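Kusach Cord Basket, Sage

Belmont Home Goods > Storage > Baskets

In stock. Ships from our Belmont shop.
Sizes: Small, Large
Color: Sage

I've been selling baskets for long enough that I'm picky about them, and the Kusach is the one I keep taking home. I have 6 of them in my own house now (don't tell my accountant), and they hold everything from dish towels to the dog's leash to a truly embarrassing number of phone chargers.

What got me first was the cord. It's thick, twisted stuff, braided tight in slanting rows, so the sides have a nice chunky ridged feel when you run your hand over them. The color is a quiet grayish green. We call it Sage on the tag, but in some rooms it leans more olive, and in my north-facing hallway it's nearly gray. If you're trying to match a bright green pillow, this isn't your basket! If you want something that gets along with wood and white walls and whatever else you already own, you'll be happy.

The bottom edge is finished with a rounded coil of the same cord. I love that part. I had a wicker basket for years that scratched up my dresser every time I slid it over, and I was forever sticking felt dots under it. I don't bother with dots on the Kusach, though I'd still lift it if your table has a soft wax finish.

Which size?

The Small sits on a desk or a kitchen table and does napkins, mail, remotes, that kind of thing. The Large is the one for throws and toys. People ask me if the Large fits in a cube shelf and the answer is that it depends on your shelf, so please measure the opening before you order. I take returns, but you pay the postage back and I hate doing that to anybody.

There's also a Clitetti version with a lid, which comes in the same cord. It's on its own page. The lid is lovely, but I find that once a basket has a lid I stop putting things away in it, so I stick with the open one. 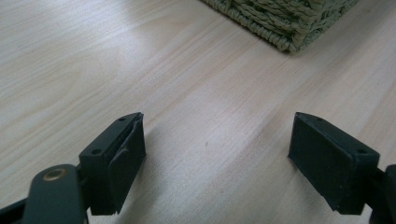
2 min read

I like it best on pale wood. There's something about that soft green next to a creamy tabletop with a bit of swirly grain in it, and you get to see the braid properly too. On a dark table it looks a little moodier, which my sister prefers, and we've agreed to disagree.

Looking after it

Shake out the crumbs, or use the brush end of your vacuum. For spills, dab with a damp cloth and a drop of dish soap, then let it air dry away from the heater. Please don't put it in the washing machine. A customer tried and sent me a picture, and it came out shaped like a hat.

If a corner gets squashed in the mail, stuff the basket with a couple of towels and leave it overnight. It should ease back by morning.

Good to know

The cord has a faint smell when it's new, a bit like a hardware store. Mine aired out by the back door.
Each one is braided by hand, so the corners vary a little.
Matching tray: see the Kanagaratnam Tray, same green, much flatter.
Orders over $80 ship free.
Gift wrap is $2, and yes, I do the bow myself.

The next batch lands in November. If the Large shows as sold out, put your email in the box and I'll write to you when they're on the shelf.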